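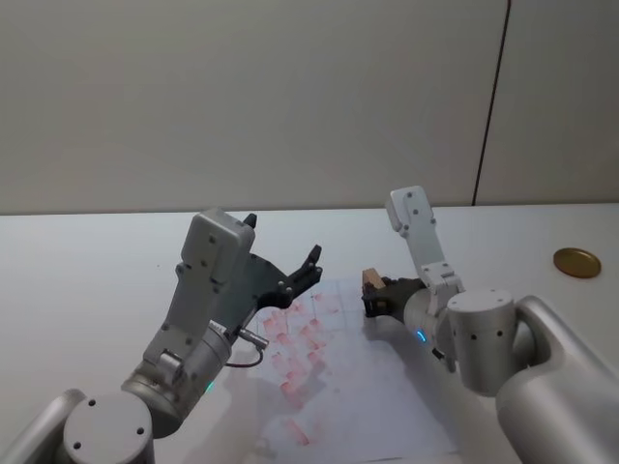 Slide 1. White tabletop.

Speaker notes: Choosing and looking after white work surfaces in shared rooms
Version for the April session. Slot is 40 minutes including questions.

Notes for slide 1
Leave the title up while people sit down. Introduce myself, say which building I work in, and say that the handout has the cleaning table on the back. Phones off. Mention that Donal Gallagher wrote the first version of this talk and that the section on edges is still mostly his.

State the scope early. The talk covers flat, white or near-white tops used for mixed work: paper, light assembly, drawing, meetings. It does not cover kitchens, wet laboratories or anything that has to meet a hygiene standard. Someone always asks about kitchens. Answer: different materials, different rules, see me afterwards.

Slide 2. Why white at all
Three reasons are usually given. Take them in order of how well they hold up.

First, contrast. Small dark parts are easier to find on a pale ground. This holds up well. It works the other way for white paper, where the edge of the sheet can be hard to see under flat lighting, and people who cut paper all day tend to ask for a mid grey.

Second, light. A pale top throws light back up on to the underside of whatever is being handled, and on to faces. The effect is real but small if the room already has pale walls.

Third, looks clean. A white top shows marks sooner, so it gets wiped sooner. Whether that counts as an advantage depends on who does the wiping.

Slide 3. Gloss and glare
Explain the difference between reflectance and gloss. Reflectance is how much light comes back. Gloss is how much of it comes back in one direction. A surface can be very white and quite dull, and for most work that is the thing to ask for.

Demonstration: hold the two sample tiles under the lectern lamp and tilt them. On the glossy tile the lamp shows as a hard spot that moves as the tile moves. On the matt tile there is only a soft bright patch. Pass both round. Get them back.

Practical advice for the audience. Look at the sample in the room where it will be used, at the height it will be used, at 16:00 in winter with the lights on. A sample that looks matt in a showroom can be unpleasant under a row of bare tubes. If the lights cannot be moved, turn the table so that the tubes run from side to side of the person's shoulders or behind them, and check again.

Keep this slide short. There is a temptation to explain gloss meters. Do not.

Slide 4. Common materials
Go down the list on the slide. Do not read it aloud, just add the following.

Melamine-faced board. Cheapest, perfectly good for meetings. The face is thin. Once the edge lets water in, the core swells and does not go back.

High-pressure laminate. Thicker face, better against scratches and hot cups. Still a board underneath, so the edge remains the weak point.

Solid surface. Same colour all the way through. Scratches easily but can be sanded out in place. Heavy, and needs a frame that will carry it without sagging.

Painted steel. Flat, strong, noisy. Chips rather than scratches, and every chip shows dark.

Linoleum. Rarely a true white. Pleasant to write on. Marks from rubber feet and some tapes are permanent.

If asked about brands: I have used tops from Hovano and Nalura and will say what each was like to live with, but I am not recommending either. The Hovano tops were a matt laminate and have stayed flat. The Nalura tops were a solid surface, and we had to add a cross rail under each because the frames we already owned were too light.

Slide 5. Edges
Donal's section. His argument is that people choose the face and accept whatever edge comes with it, when most tops are scrapped because of the edge.

Go through the three edge drawings: glued strip, bonded strip, and solid lipping. Point out where the water gets in on the first one. The front edge takes the most wear because sleeves, belts and chair arms rub against it. The back edge takes the least wear but collects the most dirt, particularly where it meets a wall.

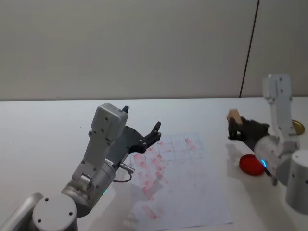
On walls, then. A top that is pushed up against a wall without a seal leaves a gap, and the gap fills. There are two workable answers. Either seal it properly with a flexible bead and accept that the table no longer moves, or pull the table forward far enough to get a hand and a cloth behind it. Anything in between gives a slot that takes pencils, screws and paper and cannot be cleaned.

Where a wall panel joint lands behind the table, check that the joint is flush before pushing the top against it. A raised joint holds the table off on one side and the top ends up slightly out of line. On a single table this does not matter. On a run of tables the error adds up, and by the far end the gap is visible from the door.

Slide 6. Cleaning
Refer to the handout. The main points to say aloud:

Start with plain water and a damp cloth. Dry afterwards with a second cloth. Most of the grey film that people complain about is old detergent that was never rinsed off, and more detergent makes it worse.

For pencil and rubber marks, use a white vinyl eraser. It leaves crumbs but does no harm.

For tape residue, use a little white spirit on a cloth, never poured on the top, and keep it away from the edge strip. It softens some glues.

For marker ink, use alcohol, and blot. Wiping spreads it.

Melamine foam pads are fine abrasive paper in a friendlier shape. They take off the mark and some of the texture with it. After enough use there is a shiny patch in the middle of a matt table, and that patch cannot be put right on a laminate. Say this twice. It is the most common damage we see.

Slide 7. The wear survey
Explain what was done. Hemi Quinlan and I looked at 97 tops across the teaching block and the project rooms. Each was checked for face scratches, shiny patches, stains and edge damage, using a raking torch in a darkened room. Same torch, same person holding it, same form.

Results. Of the tops looked at, 17 were marked for replacement. In nearly all of these the reason was the edge. Only 2 were marked for replacement on the face alone, and both had been used for cutting without a mat.

Limits. The tops were of different ages and we did not have purchase dates for all of them, so nothing can be said about service life. Rooms also differ in how they are used. The survey says what the damage is and where it sits on the table. It does not say how fast it arrives. If someone wants to quote a figure in years from this slide, ask them not to.

Hemi is preparing a shorter form that can be filled in without darkening the room. It leaves out fine scratches and keeps the rest.

Slide 8. Colour matching
When one top in a run is replaced, the new one will not match. White moves towards yellow with daylight, and faster near windows. Suppliers also change their whites between batches. The Pavlović range is sold in several whites with names close enough to be confused on an order form, so write down the code.

Two ways of dealing with it. Replace the whole run, or put the new top at the end furthest from the window and shuffle the others along. The second costs nothing and is usually good enough. A gap or a narrow strip between two tops makes a small difference in colour much harder to see.

Slide 9. What to put in the specification
Leave this one up for photographs. Read out only the lines in bold.

Face: matt, stated as a gloss value and not just the word "matt".
Edge: bonded, same colour as the face, all four sides including the back.
Underside: sealed or balanced, so that the board does not bow.
Fixings: from below, nothing through the face.
Sample: to be kept by the buyer and checked against the delivery.

On the last line, tell the Roketti story if there is time. We ordered from Roketti against a sample, sent the sample back as requested, and then had nothing to compare when the tops arrived looking bluer than we remembered. They may have been correct. We had no means of showing it either way. Keep the sample.

Slide 10. Questions
Likely questions and short answers.

Can a worn top be painted? Yes, but the paint will be softer than what was there and will need recovering within a few terms of normal use.

Is glass an option? It cleans very well and is loud, cold and reflective. White-backed glass also puts the working surface slightly above the colour, and small parts seem to float over their own shadows. Some people find this tiring.

Should we use desk mats? For cutting, always. For anything else they mostly move the dirt to the edge of the mat. Lift them when the table is wiped.

Does sunlight through glass still yellow the top? Yes, more slowly.

Finish by 12:35. The room is booked after us and the sample tiles have to go back in the box, matt one on the left.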